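Two Months with a Hand That Does Not Listen

15 July 2022

I promised to write about our workshop project when there was something to tell. Now there is something, even if it is smaller than I hoped in the spring.

For readers who are new: I rent a place in a shared workshop called Lernirura, where fourteen members pay for the same room, the same tools and the same bad coffee. Four of us started to work on one idea. We want an arm with a hand that can sort small parts into a tray with compartments. Screws, washers, the little pieces that always end up at the bottom of a drawer. Kevser Baysal gave the project its name, Nerska, and she refuses to tell us what it means.

My part is the cables and the software that moves the fingers. I am not an engineer by education. I learned from books, from forums and from Raghda Mansour, who has more patience than I have. So please read the following as notes from a learner.

The first thing I learned is that the arm is the easy part. It goes where you send it, and if it does not, the reason is usually a wrong number that I typed myself. The hand is different. Every finger has its own opinion about what "closed" is. In the beginning I gave all fingers the same values and the result was a kind of claw which could hold a tennis ball and nothing else.

The second thing is that cables need a plan. We had no plan. When you work on a desk with other people, each person adds one adapter and one wire, and after a week it is not possible to say which wire belongs to what. I lost a whole evening looking for a fault in my code, and the fault was a plug that was only half inside its socket.
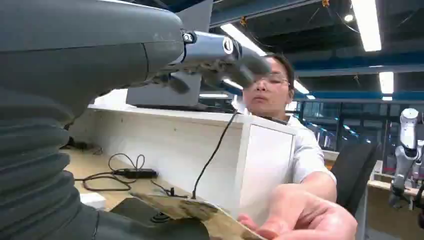 Teaching the fingers

After the evening with the plug I decided to begin again with the fingers, one by one. I wrote a short program that closes a single finger in small steps and saves the position after each step. Then I repeated it with the next finger. It is boring work and I recommend it to everybody. I have a table now with a line for each finger, and when something looks strange I can compare it with the table before I start to blame the motors.

One problem I could not solve by myself was the thumb. It arrived at its place too early, before the other fingers, and pushed the part away. Nanami Kawaguchi looked at my code and asked why all the movements start at the same time. I had no answer. I had simply never thought that they could start at different times. Now the thumb waits a little, and the grip is much better with round parts. With flat parts it is still not good. A washer lying on a table is a terrible object for a robot hand, and I begin to respect my own fingernails.

The tray

We changed the tray two times. The first one was from a hardware shop, plastic and very light, and each time the hand touched it, it moved and all our positions were wrong. We fixed it with tape, then with stronger tape, and in the end we gave up. 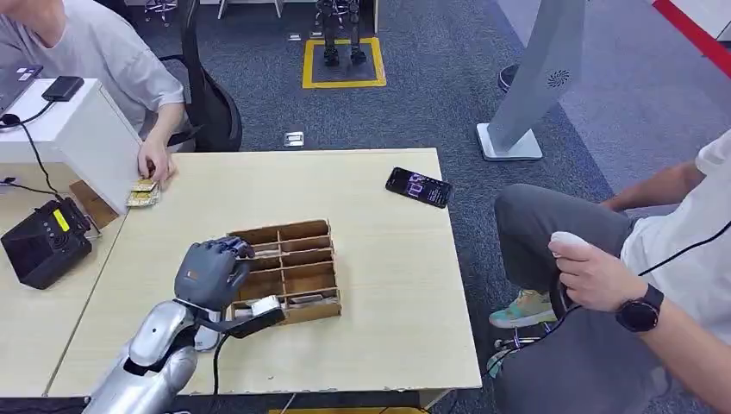
My biggest mistake with the sorting was the height. I measured the positions of the compartments only from above, left and right, forward and back, and I forgot that the hand must come over the wall of the tray before it goes down. The grid we use now is wooden, with thin plywood between the small compartments, and when the fingers curl over the edge as they do there, you understand how little space remains for an error. So each movement has a point in the air first, above the compartment, and only then the way down. It makes everything slower. I do not mind slow. Kevser minds it, and we had a friendly argument which is not finished.

I also made the path back separate from the path in. Before this, the hand opened and went directly home, and sometimes a finger took the part with it on the way out.

What is next

We want to try softer fingertips, maybe from silicone, if I can find a kind that does not leave marks. Raghda wants to write labels for all the cables – she has already bought the label tape, so I think this will really happen. I would like to show the sorting at the open evening of the workshop in October, with eight different kinds of parts. Kevser says we should start with two.

If somebody has experience with picking up washers, please write to me in the comments.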